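3.2 The pot-and-lid task

We ran the Wumeck manipulation kit for 2 weeks in February, in the small test kitchen at the Gradley lab. The kit is sold as a bundle: a two-finger gripper, a small wrist camera, a fixed workspace camera, and the Thygesen control software with a library of ready-made household skills. Our interest was in the skills. Buyers of such a kit want to know how much works on their own cookware, and the supplier's demonstrations are all made with the supplier's cookware.

The task we kept coming back to has a simple wording: "put the food in the pot and close it." It sounds easy and it is a wonderful test! The food has to be held firmly enough to travel but gently enough to keep its shape, and the lid has to be picked up by a round knob that leaves very little room for error. Glass adds a difficulty of its own, as the camera sees straight through the lid to whatever lies under it and picks up reflections as well. We used a gray-green electric pot with a control panel on the front, a domed glass lid, a light blue round dish in a black rack, and a gray work surface.

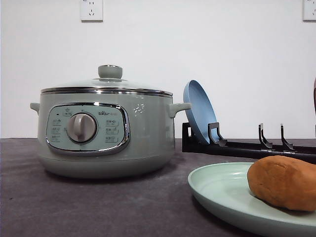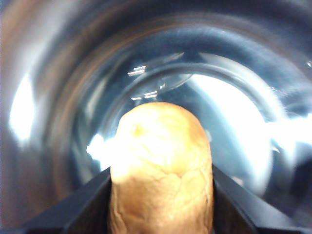
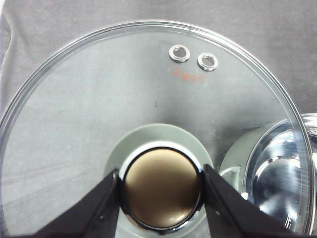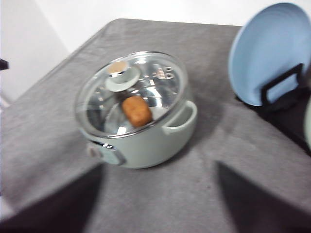
Figure 4. The pot-and-lid task, seen by the workspace camera (first image) and by the wrist camera (the other three). Images are not in order of execution.

3.3 Results and impressions

We logged 337 attempts with the factory settings and 693 after retuning the grip force and the approach height. Both sets used the same wording of the task. The gain from retuning was larger than we had dared to hope for, and the whole procedure took one of us (Grethe Hauksdóttir) a single afternoon with the manual open on the bench.

The lid skill impressed us most. It lines the fingers up on either side of the knob and closes them together, so a small sideways error at the start tends to correct itself. Failures clustered at the release, where a lid set down slightly off center would rest on the rim at an angle. The software has a "settle" option for this, a short push from above, and we recommend switching it on from the first day. It is off by default.

Two complaints. The wrist camera's exposure control is slow to react over shiny steel and glass, and fast arm moves blur the picture enough that the skill sometimes has to stop and look again. We got around this by capping arm speed at 70 percent near the pot. The other is the documentation for the Hillia add-on, which covers soft food and is well worth having, but whose grip tables are given without units.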